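MEDIA RELEASE

1st August

Grarham opens model home floor for household storage and food-keeping program

Grarham today announced the opening of its model home floor, a furnished space in which households may see everyday kitchen and dining arrangements set out at full size before they buy. The program is delivered with Toivonen, which supplied the furniture plan, and will run until the end of November.

The kitchen section deals with the keeping of fresh food. Sessions led by Irén Rácz cover the loading of a refrigerator, the use of door bins, and which fruit belongs in the cold.
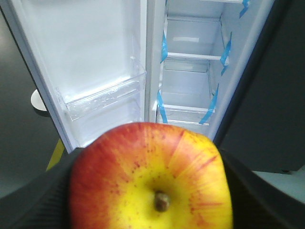 Should apples be kept in the refrigerator?

Apples hold their crispness considerably longer in the cold than in a fruit bowl, and are best stored away from leafy greens, as the ethylene they give off hastens yellowing.

A printed guide to fruit and vegetable storage, prepared by Ms Rácz and Ferenc Hajdu, is free of charge at each session. Grarham has ordered 1,000 copies for the first print run.

The dining section addresses a matter raised repeatedly in the 578 responses to Grarham's household survey — how much clearance to leave between a table and the nearest cabinet. Grarham recommends 80 centimetres as a working minimum, and more where chairs are drawn out on that side.

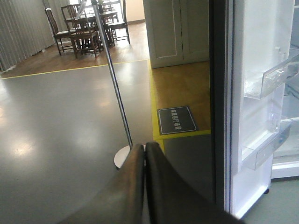
Visitors are encouraged to bring the measurements of their own rooms. Staff will mark these out on request, and Erzsébet Vida will be available by appointment to advise on flooring, curtains and the placement of larger pieces.

"People organise a kitchen once and then live with it for years," said Dean Hulme, program manager at Grarham. "We would like them to try the arrangement first."

Group bookings are limited to 10 persons.

Media enquiries: Botond Major, Grarham

Shares 10
Comments 0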